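Sotar T2 Tabletop Manipulation Cell
Planning and purchasing information

Supplied by Dirnus. Page revised 10 September 2022.

Overview

The Sotar T2 is a single-arm tabletop cell for handling kitchen and pantry goods: jars, tins, cookware, baskets and similar household items. It is sold to teaching labs, packaging test benches and small research groups. The price covers the arm, a two-finger parallel gripper, the controller, a white work surface, one wrist camera and a seat licence for Meltside, the simulation package in which the cell can be laid out and tested before any hardware is ordered.

Most buyers take the Meltside licence first and the hardware later. The licence fee is credited against the cell if the order is placed within the same financial year. Customers working to a June year end should ask for the quotation early, as the credit can't be carried over.

Sizing the gripper

The standard fingers open to 85 mm. Wide-opening fingers are available as an option and must be specified at the time of order. They use a different carriage and can't be fitted in the field.

Measure the widest object you intend to grasp across the body, then measure the lid separately. On many screw-top containers the lid is the wider of the two, and a gripper sized on the body alone will foul on the rim when it closes from above. Objects wider than the opening can still be handled by the edge or by a handle, but each one needs its own grasp definition, and this should be allowed for in the labour budget.

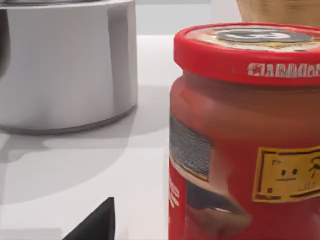
Object models are the item most often left out of a first budget. The cell ships with a starter library of plain shapes, and anything with a label or a printed surface is an extra. A model such as the red jar, with its lettered rim, the label on top of the lid and the yellow panel on the side, takes longer to prepare than the silver pot behind it, where geometry and a single metal finish will do for most work. If your software reads labels, order textured models. If it works from shape only, the plain version is cheaper and loads faster. Sárközi prepares models to order from supplied samples or drawings and invoices them separately from the cell.

Allow for placement as well. Tall containers standing near the front of the table will hide goods further back from a low wrist camera. A second fixed camera deals with most of this and uses the spare port on the controller.

What is included

Arm, six joints, with base plate
Parallel gripper, standard fingers, black
Controller with emergency stop and 3 m cable
Work surface, matte white
Wrist camera and bracket
Meltside licence, one seat, 12 months
Starter object library, 29 models

Not included

Bench or stand
Guarding
Second camera
Textured object models
Delivery outside metropolitan areas

Part numbers

T2-233 Cell, standard fingers
T2-396 Cell, wide-opening fingers
T2-MS Meltside licence only, one seat
T2-CAM Fixed camera with clamp

Site requirements

The cell runs from an ordinary single-phase outlet. The bench must be level and must not move when leaned on. Castors are acceptable only if they lock. Keep the work surface out of direct sunlight. The matte finish reduces glare but bright patches still upset the camera exposure, particularly on glossy plastic and polished metal.

A risk assessment is the responsibility of the buyer. Guarding requirements depend on the payload, the speed setting and who has access to the room, so guarding is quoted after the assessment has been received.

Running costs

Finger pads are a consumable. Order two spare sets with the cell and review after the first three months of use. The Meltside licence renews annually, and without renewal existing layouts can be opened and run but not edited. There is no annual charge on the controller software.

Lead times

Licence keys are issued by email on receipt of a purchase order. T2-233 is a stocked item. T2-396 is built to order. Textured models are scheduled once samples arrive, in the order they are received.

Quotations

Send your object list, with body and lid widths in millimetres, to Fanni Barta in the Dirnus quotations office. Please state whether labels need to be legible in the models and whether the cell will share a bench with other equipment. Quotations list hardware, licence and models on separate lines so that they can be charged to different cost centres.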